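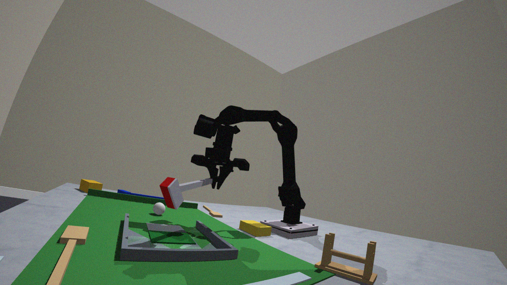 A simulated arm holding a toy hammer above a green mat.

Ludger Albers has led application security at Plonari since October, when the company brought its testing work back in-house. In an interview for the May 2018 members' bulletin, he set out how the team reviews the mobile applications it is asked to approve.

The first task, he explained, is to establish what an application stores on the handset. "We still find session tokens in plain text files," he said. "The developer assumed that no other person would ever look there. A lost telephone is enough to prove that wrong."

Plonari's reviews follow a written procedure named Eller, which contains 30 checks. Mr Albers regards the length as a compromise. An earlier version had 12, and left certificate handling to the judgement of the tester. "Two colleagues could examine the same build and reach different findings. That was difficult to defend to a client."

Asked about automated scanning, he was cautious. The department uses a scanner called Nurmi on every build, and one recent report ran to 800 entries. "Most of them concerned a single library. Someone has to read the report before it goes out, and that reading takes a day."

He would like to see testers involved earlier. At present, builds usually arrive in the week before release, when changes are costly. A trial with the Plendska payments group now gives his staff access to the source code from the first month of development. Results will be shared with members once the second review has closed.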